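Indoor play hall in Sendov opens again with a new climbing frame

The indoor play hall at Sendov opens its doors again in December, after it was closed for 12 weeks for building work. The hall belongs to Skikska, a small company which hires out bouncy castles, slides and other inflatable games for birthdays, school fairs and company days. In the new season families can come without booking in the mornings, and the afternoons are kept for private parties.

The largest change is in the middle of the hall. The old bouncy castle, which many children in the town knew from their first birthday parties, has been sold to a camping site near Lam. In its place there is now an inflatable obstacle course with two lanes, so that two children can start at the same moment and race each other to the end. The course has a tunnel, a row of soft pillars, a climbing wall and a slide. It was sewn by Koltulex, a workshop which until now made mostly covers for boats and lorries. It is their first order for a play hall.

"We wanted something where the children meet each other," said Nazanin Bahrami, who manages the hall. "On the old castle the bigger ones jumped and the small ones fell down. Now the small ones have their own corner and their own hours."

The corner for small children is meant for those who can't yet climb the wall alone. It has low cushions, a ball pool and a soft step, and shoes aren't allowed in it. Parents may go inside with their child, but they are asked to leave bags and hot drinks outside the fence.
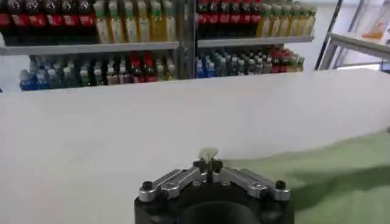 Prices have gone up a little. A party for a group of 10 children now costs 189 and lasts 2 hours, with the course, the corner for small children and one party table included. Skikska says that the price also covers a member of staff who stays with the group the whole time and explains the rules before the first climb. Food can be brought from home, as before. Drinks are a different matter, and families are asked to buy them in the hall, where there are shelves with drinks behind a white table. Cakes can be kept in the fridge until it is time for the candles, but the candles must be lit at the party tables and not near the inflatables.

Those who came often in the past will notice that the ticket desk has moved. It was in the narrow passage by the cloakroom, and on rainy mornings the queue went out through the door and children stood in the wet. Now the desk is on the other side, next to the windows, and the passage is free for prams. The cloakroom has got more hooks, and also a bench for people who find it hard to put on shoes while standing.

The height rule is also new. On the climbing wall a child must be tall enough to reach the second handle from the floor. The staff check this at the entrance to the course with a painted mark, and Nazanin Bahrami hopes that parents will accept the answer. "Last year we had long discussions about it almost every morning," she said. "With the mark it is easier. The child stands there, and everybody can see it."
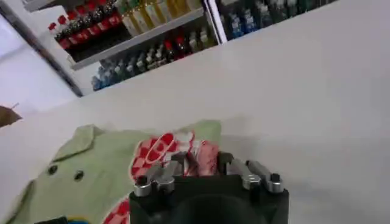

She also asks that birthday children don't wear clothes with long cords or loose belts, which can be caught in the net at the top of the slide. Jewellery and glasses should be left with an adult. Socks are needed everywhere on the inflatables, and a pair can be bought at the desk by those who forget.

The inflatables are also hired out for gardens and sports fields, but this service starts again only in spring, when the ground is dry enough. The new obstacle course will stay in the hall all year. It weighs too much for the company's van, and it needs two fans which must be connected separately. For outdoor parties Skikska offers a smaller slide and a football goal with holes, where children shoot at numbers.
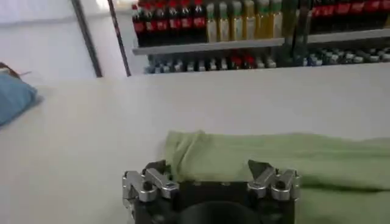
Cleaning takes place every day before opening and again between the morning and the afternoon. The staff go over the slide and the handles first, then the cushions in the small children's corner, and the balls are washed in turns, one part of the pool each evening. Families who bring their own food are asked to help a little with the tables. A towel like the light green one spread over the white table here is enough for juice and crumbs, and guests are welcome to bring their own.

Bookings for afternoon parties are taken at the desk or by telephone, and a deposit is paid on the same day. If a child is ill, the party can be moved once without cost, when the family calls before nine in the morning. Schools and nurseries which want the whole hall for a morning should write to Skikska before the end of the month.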